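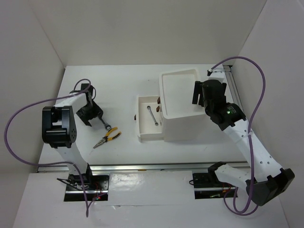
Can Curkik replace the query window you already use?

For day-to-day reading and editing of SQL it can, but I would keep your old tool installed for server administration.

I have been using Curkik as my main SQL editor since October, mostly against two reporting databases and one old stock system called Fitzsimmons that has been handed from team to team for years. It is a paid desktop editor from a small firm called Fundemano. My work is mainly fixing other people's stored procedures, so that is what I have judged it on.

Installation was simple. It picked up my saved connections from a settings file and asked for the passwords again. The first start was slow while it read the list of tables and procedures. After that it opened quickly enough that I stopped noticing.

The editor itself is good. The longest script I have is 3,678 lines, a month-end job with no comments worth the name, and Curkik scrolled through it without any lag. Folding works on BEGIN and END blocks, and it remembers what you folded when you reopen the file. Searching inside a selection works properly too, and I use that more than anything else in the program.

Autocomplete is mixed. It is quick with table and column names and it understands aliases, even when the alias is defined further down the query. It does not understand temporary tables created in another procedure, so in Fitzsimmons it underlined 423 names in red that were perfectly valid. You can turn the underlining off for each connection, and I did.

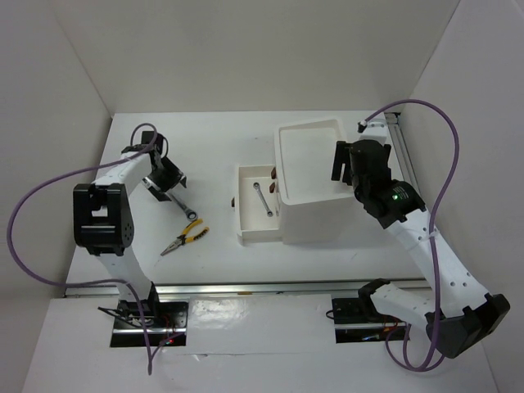
The formatter needs more time spent on it. The default style puts every column on its own line and moves commas to the front, and I changed both. There are 16 options on the formatting page and a preview that updates as you tick them. My colleague Ga-eun Kong exported her settings and I imported them, and our files now come out the same. The one fault we found is that it sometimes moves a comment at the end of a line on to the next one.

Results grids are plain. You can sort, filter and copy with headers. Exporting to CSV is fine, though dates come out in the server's format unless you change it each time. There is no way to pin a result set while you run another query, and I miss that.

Version control support covers the basics: commit, compare, revert. I tried the plug-in for Idus, our ticket system, and removed it after it logged me out for the third time.

Support answered my one question, about the date format, in 7 days. The answer was that a fix is planned.

Reviewed on the May 2024 release, Windows version only. Four out of five for editing, two out of five for results. I have renewed my licence for another year.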